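Sharpening and tool care project, second report
9 May 2018

Hello again, and thanks for being patient with me on this one. I know it was meant to land with you in April, but the Plullerero order went sideways and I didn't want to write to you with half the numbers missing.

So, where are we? The grant was 2000 euro and I've spent 700 of it so far. Most of that went on the bench grinder and the first batch of sharpening stones from Ó Riain, and the rest on honing oil, leather for strops and a box of replacement handles for the old chisels. The stones are lovely. The coarse ones have dished a bit already, mostly because we all favour the middle, so I've started everyone off with a flattening session before they touch a blade. It's dull but they've stopped grumbling!

The grinder took longer to sort out. It came from Zolholm with the wrong tool rest (a tiny thing, you couldn't have balanced a butter knife on it) and it was three weeks before the right one turned up. In the meantime we did everything by hand, which was slow going on the plane irons but did wonders for people's patience, and mine. It's bolted down now and running sweetly. I've put a fine white wheel on one side and left the grey one it came with on the other for rough work.

We've had 18 people through the sessions, against the 21 I'd put in the application. Two dropped out when the evenings changed and one moved away to Arkville, and has since written to ask if we'd consider going over there. Maybe next year. I'd sooner get this lot right first.

What people bring in has surprised me. I'd planned for chisels and planes and got garden shears, a drawknife, kitchen knives by the roll and a really beautiful old billhook that had been used to open paint tins. I've rejigged the middle sessions to fit in curved edges, so I'll need slip stones, and they weren't in the original budget. They're not dear. I'm hoping you'll be happy for me to take that out of the money for the second grinder, as I don't think we need a second grinder any more. Let me know if you want that as a proper request and I'll write it up.

Still to do: the scythe day, the saw sharpening (I need to buy files and a decent saw vice, and I've not found one I like yet), and the little printed guide. I've drafted the guide as far as grinding angles. It's too long already.

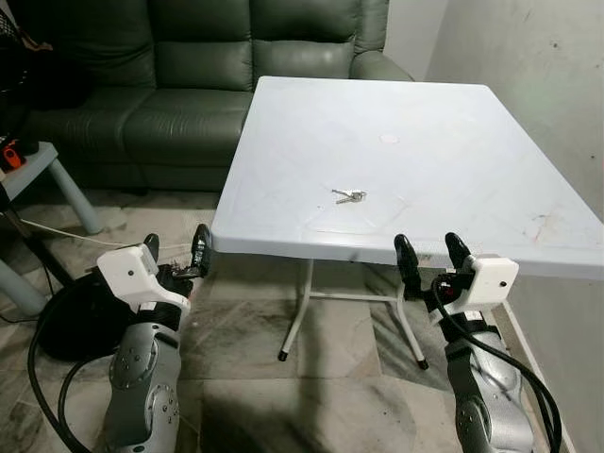

Caoimhe Foley read the draft and told me that I'd got the bit about burrs back to front, that a beginner should be feeling for the burr long before they're fussing over the angle, and that she'd been sharpening for years before anybody explained it to her. She'd also like bigger type. I've moved burrs up to the second page and she's going to have another read when the saw section is in.

One grumble, if I'm allowed one. The lighting isn't good enough for fine work in the evenings, and you really do need to see the edge catch the light. I've been bringing two desk lamps from home. If there's anything left at the end I'd love to put it towards a couple of clamp-on lamps.

Receipts are in the envelope, apart from the one for the handles, and I'll send that on as soon as it turns up.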